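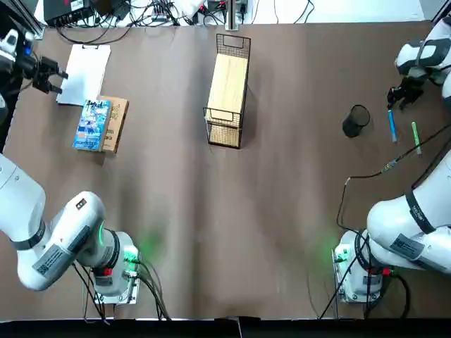 Carmela Orlandini had until the 4:10 bus to get the table clear and it was already past three. Her mother's table. Eighty-three years of one woman and most of it had gone through this kitchen, bills, dough, birthday cards, the radio in pieces that one winter. Now brown paper over the top, because the man from Vedik was coming Thursday to buy it and he'd said on the phone no scratches. No scratches! So the paper. On the paper the clipboard, tilted, nothing written on it yet, and just below that the two books, the blue paperback sitting on the plain brown one, and the blue marker off by the green one. She was supposed to be making the list. Keep, Gadport, gone. That was her brother's system and he wasn't even here.

She wrote KEEP at the top. Stopped.

The blue book was hers. Had been hers. She'd read it under this same table with a flashlight, age eight, while the grown-ups argued about the boat. The brown one she didn't know. She opened it in the middle and it was her mother's handwriting, small, slanting, all the way out to the edges of the page.

Not recipes. She'd thought recipes.

Numbers, mostly. Dates with no years. "October. Paid Essien 80. Owes me 3." Then, lower, "He came by. Did not let him in." Then a page of nothing but the price of stamps.

Who was Essien? There was an Essien's on the harbor road when she was little, nets and paint and those hard orange candies. Closed before she started school. Or was it after. She turned the pages faster. Paid Essien. Paid Essien. Came by again, let him in, made the soup. Then teh name got shorter, just an E, and the money stopped and it was all soup.

Soup, E. stayed til late.
Rain. E. fixed the radio.
Told him no.
Told him no again, he laughed.

3:35. She hadn't packed the glasses. She hadn't even got the boxes up from the cellar, and the Plililer people wanted the key by tonight, under the mat, unit 666, who gives a house that number, her mother used to say it proudly to the mailman.

Last page with writing on it. No date at all. "C. asked who fixed the radio. Said I did."

She remembered that. She really did remember it, standing right there by the stove, the radio playing some awful polka and her mother wiping her hands over and over on a towel that was already dry.

Carmela sat down. Got up. Put the brown book in her coat, it didn't fit the pocket, put it under her arm instead. Then the blue one too. Under KEEP she wrote table, in capitals, pressing so hard the marker squeaked, and then she went to find the phone and Vedik's number before she had time to be sensible.

It rang and rang. The bus went by without her, ten minutes early, half empy.

"Hello," she said, when somebody finally picked up. "It's about Thursday."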